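Charalambos Alexiou
03/10/2020

1. I want to write a little about a sink. It will be a long thread, I am sorry, you can mute me until dinner. Two or three people asked me how we made the kitchen corner in the shared workroom in Etcombe, and I always answer in pieces, so now I put all pieces in one place.

2. First the history. The building was an office before us. It had no kitchen, only a toilet on the stairs with a very small basin. For the first winter we washed our cups there. If you have ever tried to wash a soup pot in a hand basin, you know that more soup goes on your shirt than goes down the drain.

3. We asked the owner, Mr. Ahn, if we may bring water into the big room. He thought about it until September and then he said yes, with two conditions. The carpet stays, and nothing is fixed to the wall which he can not remove in one afternoon. These conditions decided almost everything that came later.

4. The carpet. Everybody who visits says to me that a sink on a carpet is a mistake. I know. I also have eyes. But it is carpet tiles, and the tile is a friendly thing. If one gets wet you lift it and dry it on the balcony. We keep 5 spare ones behind the door, from the same pack, so the gray is the same gray.

5. The counter. I looked at new kitchens and became sad from the prices. Then I found one second-hand at Susus, the used furniture hall on the Skudgate road. Long, white, with the steel double sink already in it and the faucet too. The man wanted more, but I stood there a long time and looked at it quietly, and he became tired.

6. The full cost, for those who asked: 1,418 with the counter, the transport, the plumber and all the small parts. The small parts are where the money goes. I have bought more rubber rings in one month than in all my life before.

7. About legs. This counter has no cabinet under it. It stands on thick white panels, and between them it is open. At first I wanted to close it with doors. My wife wanted a curtain. In the end we left it open and I am now a strong believer in open. I will explain.

8. Under a closed sink, people put things. I have seen it in every office where I worked. Old sponges, a bag full of bags, a bottle with one centimeter of something blue. After one year you do not know what lives there. Under an open sink you are ashamed to put the bag of bags, so you throw it away.

9. The second reason is leaks. If there is a drop, I want to see the drop on the day it comes and not three months later when the floor has a smell. Every evening before I lock the door I bend down and look. It takes less time than finding my keys.

10. Now one or two sinks. There was a discussion about this longer than the discussion about the rent. Some said one big basin is better for big pots. I said two, and I still say two. One is for the dishes and one stays free, so a person who only wants to fill the kettle does not have to move the plates of other people.

11. The rule is simple and I wrote it on paper, in big letters. The left basin is for the rack. The right basin is empty when you leave. It is allowed to use it, of course, but when you go, it must be empty. I do not care so much about the rest of the room, the rest of the room is a jungle, but this one basin must be empty.

12. Why the rack inside the basin and not next to it on the counter? Because of the carpet again. A rack on the counter makes a small lake, and the lake walks to the edge. A rack in the basin drips into the drain and there is nothing to wipe. You lose a basin but you save a counter.

13. The rack is only wire, no plastic tray, no cutlery box. We had a rack with a cutlery box before. The bottom of this box I will not describe, some of you are maybe eating.

14. This morning's state, and for me it is a good state:

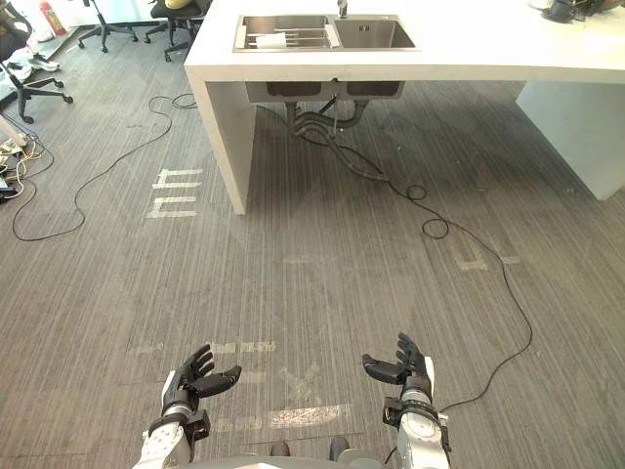

15. Ilse Heitmann replied that she would never put her rack in the sink, that it steals half of the washing place, and then she asked what I am going to do with those gray drain hoses, because in her flat the same kind of hose had a low bend and it collected grease until the water came back up.

16. Ilse, about the rack we will not agree and it is fine. About the hoses you are right and I was hoping that no person would ask. They twist too much. Corrugated hose is very comfortable for the one who installs it, it goes where you push it. But all those little rings inside hold the dirt, and every extra turn is one more place for it to sit.

17. My plan is smooth pipe, with one proper trap for both basins and a steady slope after it. I measured already and I need over 2 meters. The plumber says he can come when he can come. Until then I pour a kettle of hot (not boiling!) water with a bit of dish soap into each drain at the end of the week, and so far the water goes down with good speed.

18. Also on my list is the black cable. It comes out from under the counter and makes its loops across the carpet like a sleeping snake. A cable and a person carrying soup should not meet. I bought a flat rubber cover for it, and the cover is too short, so it goes back to the shop and I go with it.

19. And the tape on the floor, yes. The white tape is old in some places and it is peeling. I tried a corner with my fingernail and it comes off in small crumbs. If somebody knows how to take old tape glue out of carpet tiles without making a bald place, please write to me. I have read about vinegar, ice and a warm iron, and I believe in none of them yet.

20. For people who want to do the same in a rented room, here is what I would do again: buy the counter and sink together, already cut. Cutting the hole for a sink by yourself is how friendships end. Ask the seller for the clips from below, they are always lost. Take a picture of the pipes before they take it apart.

21. What I would not do again: carry it up the stairs with only one friend. We rested on each floor and on the second rest we did not talk to each other anymore.

22. One more detail and then I stop. The small white thing, cloth or paper towel, lives on the rack. It is not for hands! For hands there is a towel on the hook by the door. I have said this perhaps 50 times and I will say it again at lunch.

23. When the new pipe is in I will add to this thread. If you have a double sink on open panels somewhere, send me how your drains run, I would like to see other solutions before the plumber comes.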